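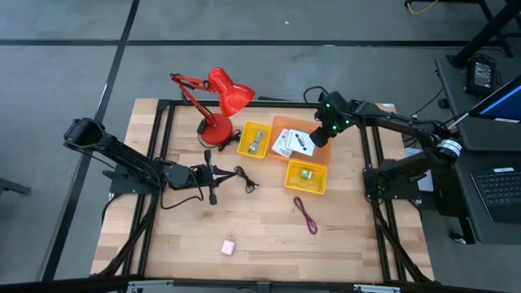
Desk Baskets and Small-Stuff Sorting: FAQ

Last updated Oct 9, 2026. Questions we get a lot at Drerncombe, answered fast. If yours isn't on the list, use the form at the bottom of the page.

What do you sell, exactly?
Plastic baskets, trays and bins for desks, benches and craft tables. Small stuff mostly. No furniture, no closets. The shop in Driltham carries everything on the site plus odd colors that never make it online.

Which basket should I start with?
The small square one. Cables, clips, tape, whatever is rolling around on your desk right now. Fill one before you buy a second. People order six and end up storing baskets inside baskets.

Basket or tray?
Basket for anything that tangles or tips. Tray for flat or light things you grab all day long. Trays are shallow so you see it all at once, but they fill up quick. If you're stacking things on top of things in a tray, you need a basket.

How do I store cables so they don't knot?
Coil loosely, one tie, one cable per basket if it's long. Two short ones can share. Don't wrap tight around your hand and elbow, it kinks them. Label the plug end, not the middle.

What about cables that stay plugged in, like a lamp cord?
Run it along the back of the desk, behind the baskets. Slack goes at the back too. Clip it to the desk edge if you have one that will take a clip.

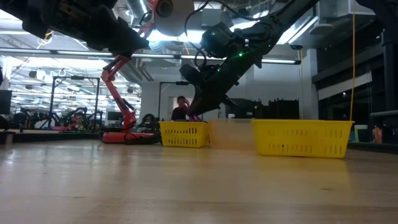 Should I get slotted sides or a see-through bin?
Depends what goes in it. Slots let air in, so good for cloths, sponges, anything that might be a bit damp. Frosted bins keep dust off the sides and you can sort of tell what's inside. Tiny parts go in the bin, they fall thru slots. Plenty of people use both in one row.

Do the sizes nest?
Same style nests, mixed styles mostly don't. A small slotted basket drops inside a large slotted one. Frosted bins only nest with frosted bins. Take the lids off first.

How much weight can they hold?
The small basket is rated for 2 pounds. Fine for cords and cloths, not for a box of screws. For heavy things get the deep bin, item 578, and leave it on the table. Don't carry it by the rim.

How do I clean them?
Warm water, dish soap, soft brush for the slots. Air dry upside down. No dishwasher, the rims warp. Marker comes off with rubbing alcohol, test a corner first. Sticker glue: cooking oil, wait a bit, wipe, then wash agian.
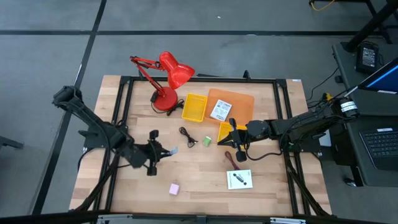
Where do I put cleaning cloths and scraps?
Cloths get their own basket, always. Mixed in with cables they pick up lint and you never find the clean one. Wad them up or fold them, we don't care, they're cloths. Keep the basket within reach of where you work. A yellow basket right beside a red desk lamp at one end of the table is a decent setup, since the bright colors are easy to spot and the middle stays open for working. A little crumpled piece of light-blue material is just the kind of thing that should go straight in a basket when you're done with it. Otherwise it sits there a week.

Can I order in bulk for a school or an office?
Yep. Some 200 pieces is the usual cutoff for bulk pricing, ask if you're close. Mixed colors OK. Bulk orders ship from the Nandeo warehouse, so they come separate from anything else you bought.

Do your hours change during Ramadan?
In Driltham, yes. The shop closes earlier, and in 2027 that starts in February. Hours go up on the door and the contact page. Online orders ship as normal.

Returns?
Unused, any reason. Keep the packing slip. If something arrives cracked send a photo and we'll replace it, no need to mail the broken one back.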